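Car Audio in Older Vehicles: The Case for Modest Upgrades

The replacement of factory loudspeakers remains the most common modification made to the interior of a passenger car. It is also the one most often carried out in the wrong order. Many owners begin with a powerful amplifier and discover afterward that the door panels, wiring and head unit were never prepared for it.

Tarnau, a regional chain of car audio workshops with its head office in Droltstead, reviewed its service records last November. Of the 253 vehicles brought in with complaints of distortion or weak bass, the majority had speakers in good working order. The faults lay elsewhere: unsealed openings in the door, loose mounting rings and speaker wires connected with reversed polarity on one side.

The company has since revised its standard procedure. Before any component is sold, technicians inspect the inner door skin, measure the available mounting depth and test the output of the existing head unit. Customers receive a written report and may take it to another installer if they wish.

Coaxial speakers continue to account for most sales. In this design the tweeter is mounted at the center of the woofer, so a single opening in the door is sufficient. Component systems place the tweeter separately, usually near the windshield pillar, and use an external crossover to divide the signal. They can produce a more convincing stage in front of the driver, but they require additional labor, and poor placement will cancel the advantage.

Power ratings deserve careful reading. The continuous figure indicates what a speaker can accept over long periods. The peak figure refers to short bursts and has little bearing on everyday listening. A sensitive speaker driven by a factory head unit may well play louder than a less sensitive model with an impressive number on its box. A difference of 3 decibels in sensitivity has the same effect as doubling the amplifier power.

Sobczak, a manufacturer of damping materials based in Skostitz, recommends treating the outer door skin first and closing the large access holes second. Drain openings at the bottom of the door must remain clear. The work takes around six hours for a four-door sedan and can be done with hand tools, a roller and a heat gun.

Tarnau will offer the door inspection as a separate service at all of its workshops beginning this spring.

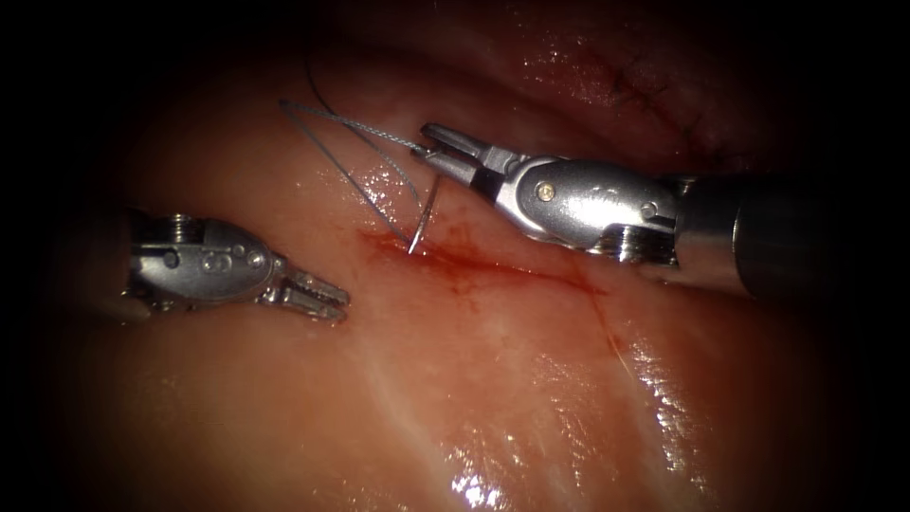 One reader writes that the polarity check alone solved the problem in an old station wagon, after two sets of new speakers had failed to do so, and asks that workshops perform it before recommending any purchase.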